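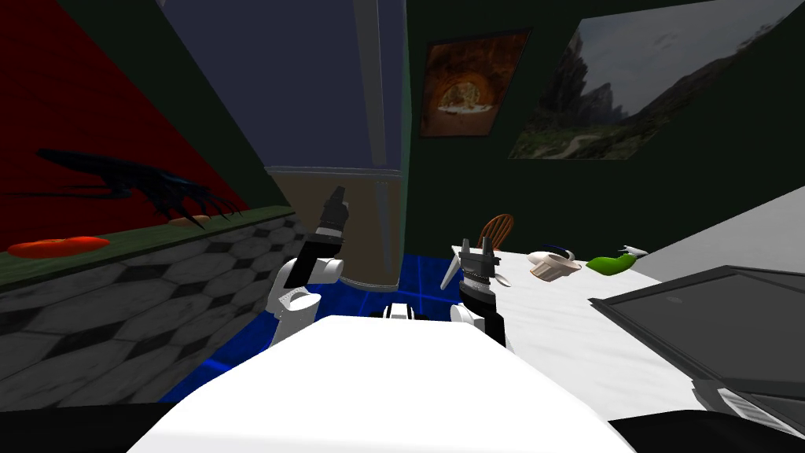
Aurelia Baumgartner wrote back that I had the landfill contract wrong, and that Povine never ran the Belthorpe site at all, it only owned the company that did. She's right, so slide 2 has been fixed. Say so early, before she puts her hand up.

Slide 2. Who owned what. Bredetti hauled the trash. Gachanja ran the transfer station. Povine owned half of each and told its shareholders it was in "resource logistics." Pause here. People from the industry will laugh, everyone else will catch up.

Slide 3. The contract. 149 pages, of which 4 deal with garbage. The rest is about who pays if somebody else doesn't. Don't read the indemnity clause aloud again. Last June it cost me the back two rows.

Slide 4. Tonnage. The town was promised a yearly report. It got a letter saying the report was on its way, dated 4 July 2019, a holiday, so somebody was keen. The report itself runs to one table. The figure to point at is 609 tons of "other." Ask the room what they think other is. Take a couple of guesses and move on, I don't know either.

Slide 5. The split. Bredetti kept the trucks and Gachanja kept the scale house. Both kept the name Belthorpe on their letterhead for years, which is why half the invoices in the county archive are filed under the wrong firm. If anyone has a Bredetti invoice from before the split, get their email.

Questions. If asked about the smell, that's a county matter. Water is under the lectern. Clicker sticks on slide 4, press twice.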